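27 August 2023

I could not sleep well, so I write before the shift instead of after. Today was my second week with the robot in the panel hall at Ernholm. Before, we were two people for each panel, and my partner was Mỹ Mạc. Now she sits at the desk by the door and watches the screen, and I prepare the tools and check the edges.

She told me at lunch that she misses having tired arms. I understood her. My own shoulders are better than in December, I must admit it, and I don't take the pills any more. But we used to talk the whole day over the panel, and now I talk to her only at the break – 24 minutes, if the line is calm.

Mr. Assefa from the office says that no one will lose the place. He said it two times in the same meeting, and I noticed that. The Detbridge hall has the same machines and 18 people there were moved to packing. They have the same pay, but packing is cold and they must stand.

I also learned new words: joint, wrist, home position. My English grows because of the robot, which is a strange teacher. When it stops, I must write the reason in the book. I wrote "it waits" and the foreman laughed, but he left it so.

## In the hall

Left hand at the panel, right hand with the blue handle. This was my work for six years, and I still move my fingers when I look at it. 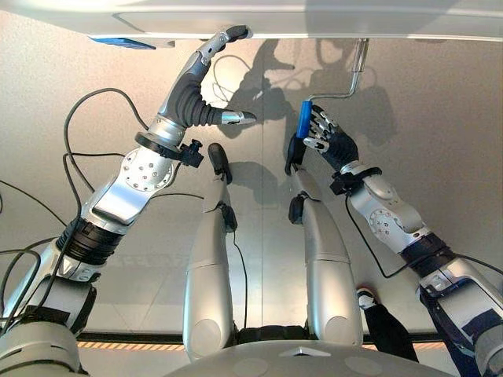
## For tomorrow

- Ask Mỹ if she wants to change places with me for one morning
- New gloves, size 8
- Read the Plivis paper about the training again, slowly, with the dictionary
- Call my sister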